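Search this guide
Enter part number or keyword

Section 4. Fitting a Protective Case

Read this section before placing the phone on its stand for the first time. The steps apply to the Bralier range of phone cases, in both clear and black finishes.

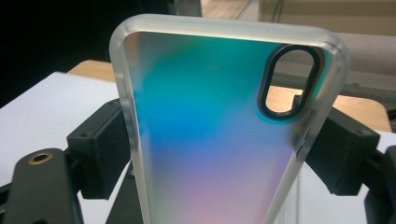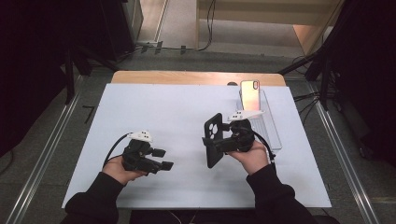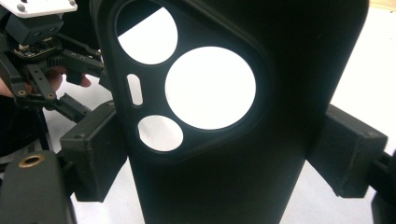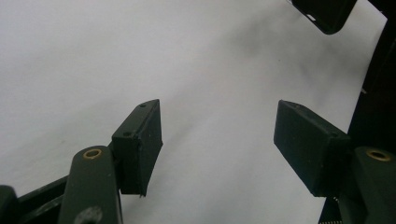
Fig. 4-1, first three views: cases with different camera openings. The second view also shows a phone upright in a clear acrylic holder.

4.1 Preparation

1. Clear a flat, well-lit work surface. A white board or sheet makes small openings easier to inspect.
2. Switch off the phone and disconnect the charging cable.
3. Remove any existing case. Wipe the back and sides of the phone with a dry, lint-free cloth.
4. Compare the camera opening in the case with the lenses on the phone. Single-slot, dual and triple layouts are not interchangeable.

CAUTION: Do not force a case onto a phone with a different lens layout. The raised rim may press on the lens glass.

4.2 Fitting

1. Hold the case by its long sides. Keep fingers off the inner face.
2. Insert the camera corner of the phone first and confirm that each lens is clear of the rim.
3. Press the remaining corners into place, working down one side and then the other.
4. Test every button through the side of the case.

NOTE: On gradient finishes, the color shifts with the angle of the light. Variation between two cases of the same part number is not a defect.

4.3 Removal

Release one lower corner with the thumb and peel the case away from the phone - never lever it off with a metal tool. Store unused cases flat, away from direct sunlight.

Replacement cases may be ordered under part number 2313. For the acrylic holder, see Section 5.

Herkbridge Product Support, Desk 14 | Copyright Herkbridge | Back to top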